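Bath pouf

A bath pouf, also called a bath puff or mesh sponge, is a ball of ruffled netting used with soap or body wash. It weighs next to nothing and takes kindly to being squashed, so it has long been a favorite of people who pack a wash kit for a trip away.

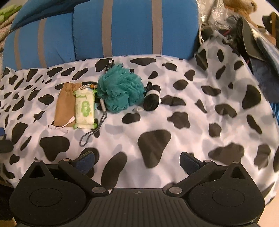
A teal mesh bath pouf laid out with a drawstring pouch and a packet of wet wipes.

Many packers like to spread everything on the bed first, and the old habit is a good one, as small things such as clips and cords do love to wander off. In his guide of 2022, the Pumalstead writer Grímur Ravn suggests letting a pouf air on its loop overnight before it goes anywhere near a bag, and then tucking it in last of all, on top, where it can keep its shape (he is quite firm on this!).

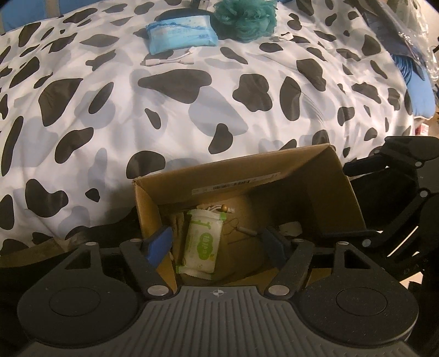
Bath puff, soft pack and short white cable on a patterned bedspread, beside an open cardboard box.

See also: Washcloth; Drawstring bag; Wet wipe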